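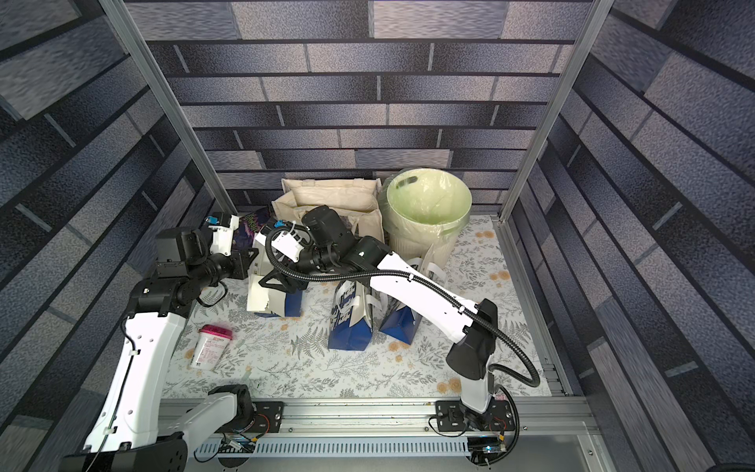

The two-arm cell at Drelivside, with the right gripper on a bag handle.

I went to the Drelivside open afternoon in September mostly to look at the cables. I spent a long time maintaining packaging machines, and when somebody shows me a robot I want to know who gets called when it stops. The invitation promised a "low-maintenance two-arm tidying cell." I have read the words low-maintenance on a lot of machines that I later had to maintain.

The tour was on a Thursday and started at two. Our group was led by Binta Akinola, who runs the workshop side, and I was glad of that. The group before ours got a man from the sales office and came out with tote bags and no answers.

The cell is smaller than I expected. Two white-and-black arms share one aluminum rail along the near side, and everything they handle goes on the floor panel in front of them: shopping bags, a canvas tote, a snack bag, a cup with a lid, and a lined trash bin at the back. The walls are papered in a brick pattern and the floor is printed with ferns and orange flowers. I asked about the wallpaper. Akinola said they change it when they change the task, so that the software doesn't get used to one background. Fine, but wallpaper peels, and the strip that holds it down is one more thing to check. She agreed it was on the weekly list.

The weekly list turned out to be the most interesting thing in the building. It is one sheet in a plastic sleeve. Rail bolts get checked with a torque wrench, the gripper faces get wiped, and each arm is driven to its zero position and compared against a scribed mark. After that come the camera brackets, one on each gripper, which get pushed with a thumb to see if they move. I asked what happens if one does. The answer was that the whole camera calibration has to be done again, and that takes 50 minutes if the person doing it has done it before. Nothing in the brochure mentions this.

My main complaint is the cabling. The right arm has a corrugated conduit that loops up from the base, goes over the arm and arcs down toward the wrist. It's decent protection and I would have picked something similar. The left arm has a thin black cable running along the side of the upper link, and I did not like the look of it. A cable in that position works its fixings every time the shoulder moves. Uchenna Jibrin, the technician who looks after the cell day to day, told me they had replaced it 2 times since spring, both times because of a break close to the elbow. He would like a conduit on both sides. The supplier, Handumon, says it isn't necessary. I know which of the two I would listen to.

Then there are the circuit boards, which are attached along the rail with their wiring, right at the front. I can see the sense in it during development, when somebody has a meter on them every other day. For a machine that is supposed to be left to itself, I want boards in a box with a door. Things get dropped near a rail. Jibrin said there is a cover on order from Mustonen and that it has been on order for a while. He said this without much expression.

There is one electronics box at the right end of the rail with a small blue light on it. According to Jibrin, the light means the controller has power. It tells you nothing about whether the arms are talking to the controller, and he gets calls from the evening shift saying "the light is on, so it's fine" when it isn't. A second light would cost almost nothing. I wrote that on my feedback form, in capitals.

We were shown a joint swap on a bench, using a spare Sonetti arm. Jibrin took the wrist motor housing off, unplugged it, put the replacement on and torqued it down, talking the whole way through. He was quick. The claim on the poster behind him was that any joint can be changed in under 60 minutes, and for the wrist I believe it. For the shoulder I have doubts. On the cell itself the base is bolted to the rail, and I would expect to have the arm supported by a second person before undoing anything at that end. When I put this to Akinola she said yes, the shoulder is a two-person job, and the poster "was written about the wrist." So the poster should say wrist.

Someone in our group asked about success rates with the bags. I didn't write the answer down. Handles are awkward for any gripper and a demonstration on a good day proves little either way. I was more interested in spares, and there they do better than I feared: a full wrist, two gripper sets and a controller board on a labeled shelf, with the part numbers written large enough to read. The labels matched what was in the bins. I checked a few when the group had moved on.

They want to put the cell on unattended night running this winter. I would hold off until the left cable is sorted and the boards are covered, and I told Akinola so over the coffee, which was good. She has asked me back in the spring to see the new cable run. Parking is behind the building, and the sign for it faces the wrong way if you come in from the main road.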